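The walls were fine where they were

Jun 27, 2026

My brother-in-law has asked me to come and look at his wall before it goes. It's the one between the kitchen and the lounge, a plain plastered wall with a light switch and a calendar on it, and it has stood there without complaint for longer than he has owned the house. He has a quote to take it out. The quote includes a steel beam, an engineer's visit, new flooring to cover the scar, and a line called "allowances" that I would want explained to me slowly. I have been asked for my honest opinion, which in my family means I've been asked to say it will look great.

I don't think it will look great. I think it will look like every other house that has been opened up in the last while, and that in three winters he'll be on the phone asking whether I know someone who hangs doors.

I should say where I'm coming from. We live in Vesitside, on the older side of the creek, in a house of 109 square metres with far too many doors. When we bought it the agent apologised for the layout. He used the word "choppy." He told us that most buyers would "blow it all out" and he waved his arm in a big circle while he said so, as if the walls might take the hint. We had no money to blow anything out, so we painted and moved in, and I waited to start hating it.

Eighteen months later I noticed I'd stopped waiting. I could run the dishwasher while someone watched television. One of the kids could practise the clarinet with the door shut, and I could go to the other end of the house and shut another door, and that made two doors between me and the clarinet. We heated the rooms we were sitting in. When people came over and dinner had gone badly, the evidence stayed in the kitchen.

Set against that, I've now sat in a good many of the new places across the creek, the ones built by Bakoment, where the kitchen, the dining end and the lounge are a single hall with a couch floating in it. The brochure calls this "connected living." I'd like to know who they asked. The people I know who live in connected homes spend a fair bit of their day in the bedroom or the parked car, trying to get some peace.

Take the noise first, as it's the thing you can't photograph. A hard floor, a stone bench, a high ceiling and a big sheet of glass will throw a dropped spoon from one end of the house to the other. The rangehood goes on and the television goes up. The television goes up and the kids go up. Someone then shouts to ask what someone else shouted. I went to a birthday lunch over there in April and came home hoarse, and I'd spoken mostly to the person beside me.

Then there's the smell, and I say this as somebody who fries fish. A door is a wonderful thing to have when you fry fish. The rangehood people will tell you their product does the same job. I have owned three rangehoods and I remain to be convinced.

And heat. The sellers are very keen on the word "light" and go a bit quiet on the word "heating." I'm not going to throw numbers around, as I don't trust most of the numbers I've been given on this, in either direction. I will only say that my neighbour opened hers up, and she now owns a very large blanket with sleeves.

The usual answer is that the new way of living suits families. You can cook and keep an eye on the children, you can help with homework from the stove, you can chat to guests. All right. When ours were very small I can see I'd have liked a sightline to the rug. That stage lasted, what, four years? The beam lasts a good deal longer. As for guests, I've never had one who wanted to watch me drain pasta, and I don't want to be watched doing it.

I suspect the real reason is duller. Walls cost money to build, and a builder who leaves out four of them has saved himself the framing, the plaster, the doors, the handles and the painter's time. If he can then get the buyer to feel lucky about it, good on him. I don't blame Bakoment for selling less wall. I do wonder about the rest of us, who took perfectly good walls that were already paid for and handed over our savings to have them carted off in a bin.

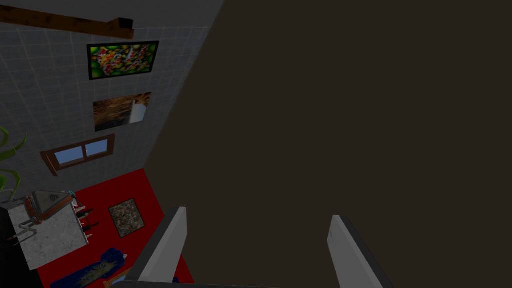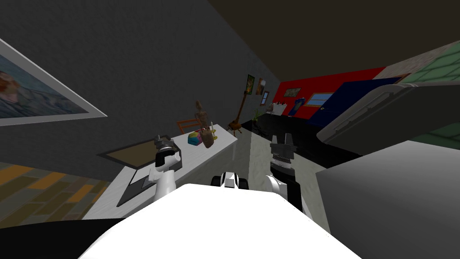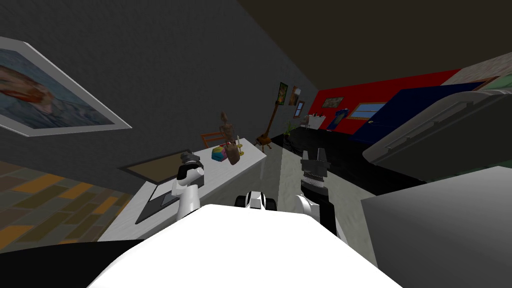
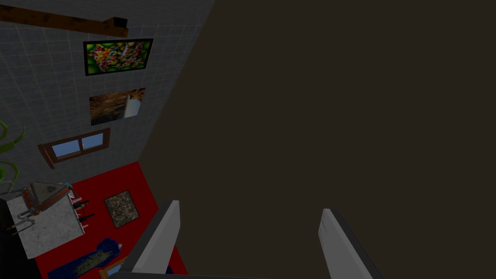 Some of this comes down to how we shop for houses now. You see the place on a screen first, and a big empty room does well on a screen. A small room does badly. It looks like a mistake. You can't stand far enough back from a small room to flatter it, so the listing skips it or shows you the corner of a lamp. By the time you turn up in person you've already fallen for the big one, and you walk through the little study at the back thinking what a pity.

There's a planning program called Drolleo that half the street seems to use. You draw your house in it and then you click on a wall and the wall goes away. I tried it myself one wet evening. I took out the hallway, then the laundry, then a wall that I'm fairly sure holds up the roof, and the program was pleased with me every time. The sun came in from nowhere. It didn't once ask where I planned to put the vacuum cleaner. It had no button for what the place would sound like with six people in it, or what would happen to the bookcase that used to stand against the wall I'd just clicked on. Walls are where you put things! I had somehow never thought about it until I was dragging a little grey bookcase around a huge white floor, looking for something to lean it on.

I'm told by people who follow these matters that the fashion is turning. There's a new phrase, "broken plan," and it seems to mean a room with a bit of a wall in it. Half a wall, or slats, or a glass screen on a track, or a change of paint colour that is supposed to tell your brain it has arrived somewhere else. I'm not sure my brain is that easily led. Having paid to lose a full wall, you can now pay again to get back a third of one, in timber battens that will need dusting on all four sides. On Yule Street there's a house that took out its dining room wall and has since put up a pair of curtains on a ceiling rail in the same spot. They're nice curtains.

To be fair about it, I've seen it done well. There was a dark little cottage near the rail line with a kitchen you had to enter sideways, and the owners knocked that into the room behind it and got something a person could cook in. They kept the front room shut off. They kept the hall. They'd lived there nine years before they touched anything, so they knew what annoyed them and fixed that, and left alone what didn't. I have no argument with any of it. My argument is with the people who get the keys on the first of the month and the sledgehammer on the second.

I also know that not everyone's walls are in the right place. Plenty of old houses were laid out by someone who thought a kitchen was for staff, or who gave the best sun in the building to a bathroom. Some people use a wheelchair or a walker and a choppy house is a misery to them, and for them wide and open beats cosy every time. If that's you, take out whatever you like and don't listen to me.

But that isn't my brother-in-law. He is a man with a bad temper about noise. He works from the dining table two days out of five, and he has a son who has just been given a drum kit. I asked him what he would do on a call while the drums were going, and he said the drums would be in the garage. I asked what he'd do while the blender was going. He said they'd be considerate. I have known these people for 20 years and I've eaten breakfast with them.

What I'd suggest to him, and to anyone standing in a kitchen with a quote in hand, is to try something cheap first. Take the door off its hinges and put it in the shed. Leave it there from the first cold week until the weather turns. Cook in that kitchen, take your calls, have the relatives over, let the football and the dishwasher run at the same time. If you get to spring and haven't once thought about the door, ring the builder, and I'll come round and hold the dust sheet.

I put this to him over the phone. He said the door was going to be a problem to store, as the shed was full. I said it was a door, it was flat. He said he would think about it, and that the beam had already been ordered.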